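Skilix 42 - sismógrafo doméstico com alerta local

O Skilix 42 é um sensor sísmico de três eixos para casas, escolas e pequenos edifícios públicos. Regista abalos fracos e moderados e guarda até 4000 eventos na memória interna. É fabricado pela Wirkero e vendido em Portugal com manual em português.

O aparelho fixa-se ao chão ou à base de uma parede mestra, com os quatro parafusos fornecidos. Não deve ser montado em móveis, prateleiras ou pisos flutuantes. A seta gravada na tampa aponta para norte. Depois de ligado à corrente, precisa de roughly Skilix 42 - sismógrafo doméstico com alerta local

O Skilix 42 é um sensor sísmico de três eixos para casas, escolas e pequenos edifícios públicos. Regista abalos fracos e moderados e guarda até 4000 eventos na memória interna. É fabricado pela Wirkero e vendido com manual em português.

O aparelho fixa-se ao chão ou à base de uma parede mestra, com os parafusos fornecidos. Não deve ser montado em prateleiras ou pisos flutuantes. A seta gravada na tampa aponta para norte. Depois de ligado à corrente, precisa de cerca de 13 minutos para medir o ruído de fundo. 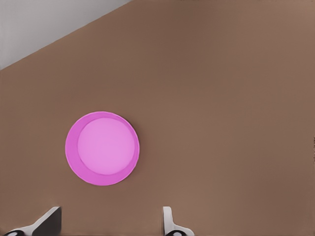 Szabolcs Fülöp escreve que tem o sensor na cave desde março e que os camiões da rua lhe davam falsos alertas - passou a sensibilidade para o nível baixo e deixou de os receber.

Níveis de sensibilidade
Baixo: zonas com trânsito pesado ou obras
Médio: definição de fábrica
Alto: locais isolados, solo rochoso

O alerta sonoro dispara quando o abalo ultrapassa o limiar escolhido. O registo pode ser descarregado por cabo ou pela rede local, em ficheiro de texto ou miniSEED. A bateria de reserva dura oito horas.

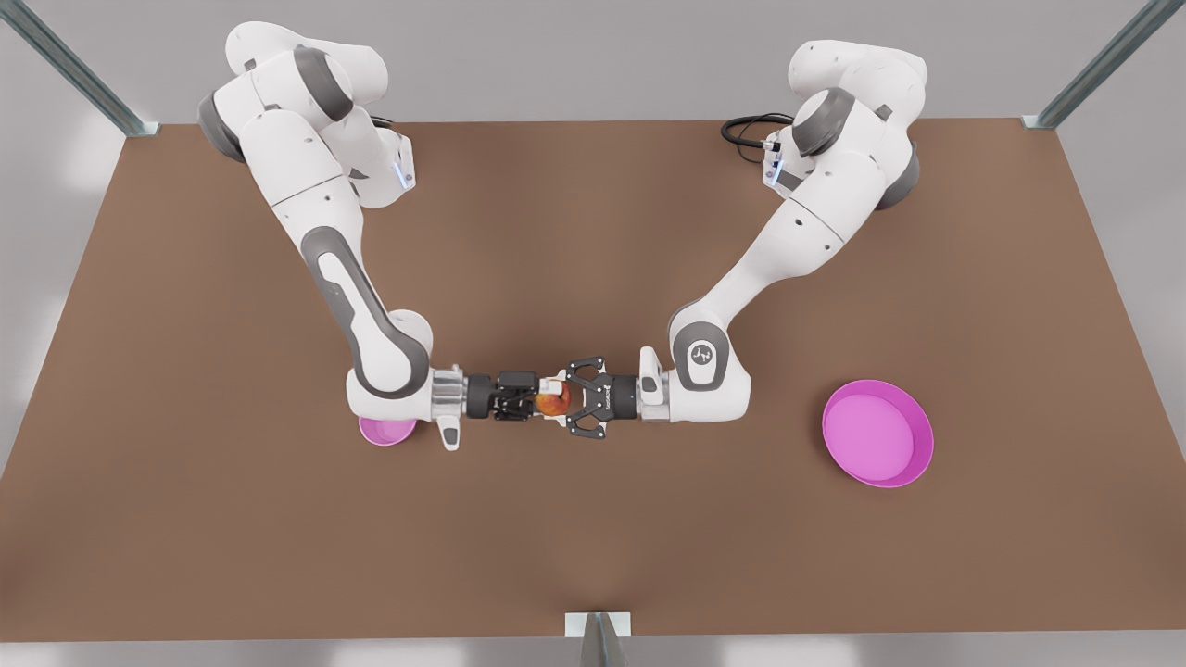 O Skilix 42 prevê sismos?
Nenhum sensor deste tipo o faz. O aparelho deteta o movimento do solo quando as ondas chegam ao local e não substitui os avisos da proteção civil.

Na caixa
Sensor, transformador, cabo de rede de 8 m, parafusos e buchas, nível de bolha, manual.

Opcional
Caixa estanque Wikström para exterior
Sirene adicional Illdale

Garantia e assistência
A calibração é verificada antes do envio. Para recalibrar, contacte a assistência e indique o número de série, gravado na base. As encomendas feitas a partir de 1 de fevereiro já trazem o firmware novo.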